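Tapley Woven Placemats, Set of Six: A Review from the Robot Table

I know most people buy placemats to eat on, and I'm sure the Tapley ones are lovely for that, but we bought ours to teach a robot hand how to handle floppy things. We run a little project called Wirnmont, gathering examples for a learning system, and after 192 tries at rolling dish towels I was more than ready for something with a bit of backbone!

The ribbed weave is what sold me. It's stiff enough to hold a curve for a moment and soft enough to go wrong in interesting ways (you want some of those in the pile too). The lighter border around the middle panel is a real help when we go back through the recordings, as you can follow an edge so easily against a plain cloth. We now have 1504 examples with these mats, and I threw out 78 of them, mostly for my own clumsy steering.
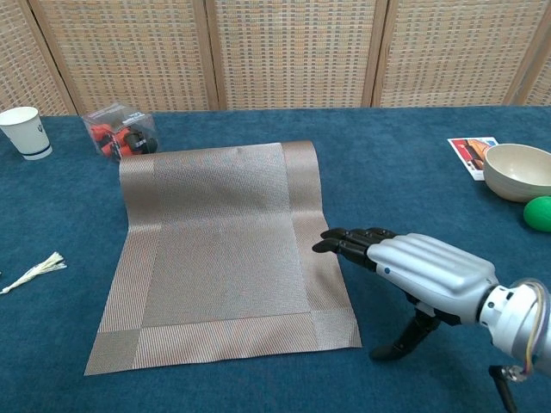

The Tapley mat with its far end curled up and the hand at its right side.

Now for the grumbles. The weave catches the light in faint stripes, so do play with your lamps before a long afternoon. Ours also came smelling a bit like a new shower curtain, and that took until September to fade. The Flivier mats we tried before were cheaper, but they went limp after 52 rolls, and the Onidon ones wouldn't bend at all, bless them.

I'd buy the Tapley set again, and I've already got my eye on the round ones. Four and a half stars from me.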